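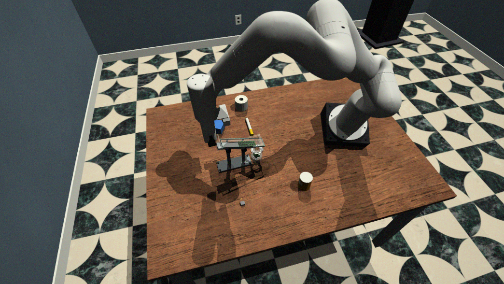 Caring for an oiled wooden table

In our house the big table is used for everything, so I learned slowly how to keep it in good condition. These are my habits.

Wipe the table with a cloth that is only a little damp, always along the grain, and dry it after. Do not leave a wet cloth lying on it overnight. I did this once in June and the gray mark stayed for a long time.

White rings from cups often disappear if you rub them with a little oil and leave it for one hour. For deeper marks I use sandpaper of grit 100, very gently, and then a finer one. Try first on the bottom side of the table top.

Oil the wood 2 times in a year. I buy the oil from Bruner, but the one from Kornix is also good - it only smells stronger. Put a thin layer, wait 20 minutes, and take away all what the wood did not drink.

Oily rags can start to burn by themselves. Spread them flat outside until they are dry and stiff, and only then throw them away.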